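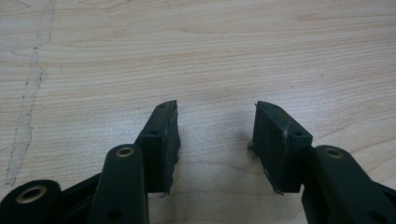 Start with tables, straight away, no thank-yous yet. I want everyone thinking of the table they ate breakfast at, and I want them to try and say what colour it is. Most people will say "brown" and then look worried. Let them. Then go to the pale one behind me and ask for a colour again: beige, yes, but with a bit of grey in it, and the grey changes everything about what you'd put on it or next to it. A white plate would look warm on that. A yellow one would look fantastic! Take two or three answers from the floor and don't correct any of them.

Now the hello. Benedita Simões, the Follon hall, Wednesday, July 13, 2022, talk is called "Have a Good Look at Your Table". Say thank you to Bohdana Melnychuk for the invitation and the urn. Mention the toilets are through the blue door. Phones can stay on, I don't mind.

Why tables

Keep it personal. My grandmother's table in the flat had a leaf that only went in at Christmas, so one strip down the middle stayed a completely different colour from the rest, darker by the time I was a teenager in the sense that the rest had faded and the leaf had spent its life in a cupboard. I used to line my fork up with the join. I still think about that join more than I think about most paintings.

Then the big claim, said cheerfully: the tabletop is the surface in your home you touch most and look at least. You wipe it, you lean on it, you sign things on it, you drop the post on it. (Pause. Someone always looks at the table in front of them. Wave if they do.)

Is it wood?

The question I get asked most. I love it, and the answer is often "let's find out together". Three places to look, in this order:

The edge. Solid wood carries its lines over the edge and down. With veneer you usually find a strip stuck along the side, and the lines on the strip have nothing to do with the lines on top. With laminate there may be a thin dark line where the sheet stops.

The underside. Get on the floor! Everybody should lie under their own table once a year. You'll find the pencil marks, the chewing gum, the maker's label if you're lucky.

The pattern. Printed patterns repeat. Find a shape you'd recognise again and go hunting for its twin. If you find it, you've got a print, and a perfectly respectable one. From above alone I would never bet money. I've been wrong in front of an audience before, in October, in a very loud voice, and it was good for me.

Do NOT be snobbish here. Half the room will have laminate and will have wiped spaghetti off it for years with no trouble at all. My own kitchen table is laminate. It cost me 70 pounds second-hand and came down two flights of stairs on Ruairi Dow's back.

Reading the lines

Explain grain the slow way. Tree grows a ring, saw goes through the ring, and what you see depends on where the saw went. Straight through the middle gives you tidy parallel lines. Off to one side gives you the arches and flames. A branch gives you a knot, and the lines part round it like water round a stone. Designers of printed tops know all this too, so their patterns have arches and knots in them as well, and you can enjoy them the same way.

Get them to draw it. Hand out the tracing paper now, one sheet each, and the soft pencils. Tell them to put the paper flat on their table and rub gently. Some tables will give a lovely rubbing and some will give nothing but grey, and both are worth knowing: if you get nothing, the surface is sealed smooth and crumbs have nowhere to hide. Allow 6 minutes. It will run over. Walk round and be nosy.

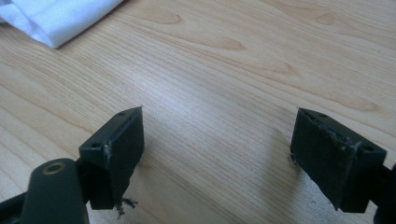 Slide 5: ovals in the grain, white cloth at the top left.

Ask who spotted the ovals first and who spotted the cloth. I always go for the ovals, they're like little eyes, and once you've got one you start seeing how the long fine lines slant across and bring you to the next. Then talk about the shine in the middle. Light on a tabletop is such a useful thing! Bend down until your eye is nearly level with the surface and look towards the window or the lamp. Every smear, ring and dried drip will show up in the bright patch. Move your head, the patch moves, and you can check the whole top without touching it. I do this in cafés. My family have stopped sitting with me.

The cloth bit

Hold up my own cloth. Old cotton, washed so often it's gone soft. A damp cloth and then a dry one will do nearly everything a table needs, and the dry one is the half people skip. Water sitting in a join or at an edge is what causes the swelling later, whatever the top is made of.

Order of work, say it slowly for the note-takers:
Crumbs off first, into the hand.
Damp cloth, well wrung, along the lines.
Dry cloth straight after.
Low look against the light.
Go back for whatever you missed.

Somebody will ask about Stetusix, the cream in the green tin. I've used it on my desk and I like the smell. Try it somewhere hidden first, wait a day, then decide. Same advice for anything in a tin. On laminate I wouldn't bother with wax or oil at all, it just sits on top and goes sticky.

Hot pans: mat. Always a mat. Tell the story of the iron mark and the tablecloth that stayed on for a decade, but tell the short version, as last time in Manalo it ate the whole question slot.

Marks worth keeping

My favourite section, so watch the clock. We're so quick to be cross at a mark. Some want dealing with: anything that catches your sleeve, anything that lets water in, anything that's growing. The rest are just the table getting on with its life. Lukian Bondarchuk has a dining table with a whole long-division sum pressed into it from somebody's homework. You can read it if you tilt your head. He found it after buying the table and worked out the answer was wrong.

Next slide. Let them find the long pale line over on the left before I say anything about it, it's irregular and has tiny dark specks along it. Ask what they think it is. I've got it down as a filled join, or a scratch, or a worn strip, and I can't settle it by looking. I'd want to run a fingernail across. If the nail catches, there's a groove, and you treat it as a place water can get into. If it glides over, leave it be and admire the arcs on the other side instead, the ones curving up towards the right. They're gorgeous.
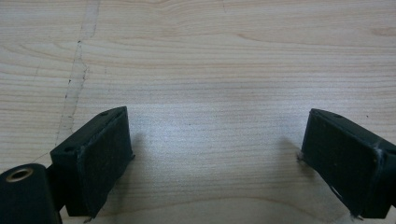
Inna Lysenko heard this section at the run-through and thought I was being too soft on people. Her view is that a line like that should be dealt with the week you notice it, because a join that has started to open will go on opening, and she'd rather see a clumsy repair than a handsome gap. She also said the fingernail test is no good if you've just had your nails cut, and to use the corner of a bank card. Both fair. Read her comment out, name her, and then ask for hands: who'd repair, who'd leave it? I still lean towards leaving it if the nail glides. Expect noise.

If there's time before questions, do the coin game. Coin on the table, close your eyes, spin it, listen. A solid top, a hollow one and a thin sheet on a frame all sound different and the children will want to do it 100 times. If there isn't time, skip to the rubbings.

Rubbings: everyone holds theirs up together. Pin the ones people are willing to leave along the rope by the stage, name and "kitchen", "desk" or "this hall" on the back. Collect pencils. COUNT THE PENCILS.

Homework, to be said while they're putting coats on: lie under your own table, tonight if you can, and write to me about what's there.

Pack: tracing paper, pencils, pegs, cotton cloths, spare coin, adaptor for the hall projector (the short one).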